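Badminton gear tends to pile up by December, and the cover is usually the first thing to go missing. The club shop at Plinport keeps 48 rackets on its wall and sells spare covers for 14 dollars.
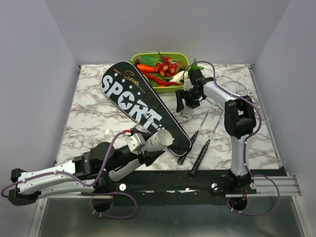

*A black racket cover laid diagonally on a marble-patterned tabletop.*

Store the racket with its cover on, away from heaters. Shuttle tubes go on a separate shelf, upright, with the caps pushed down. Check the cover's zipper once a season.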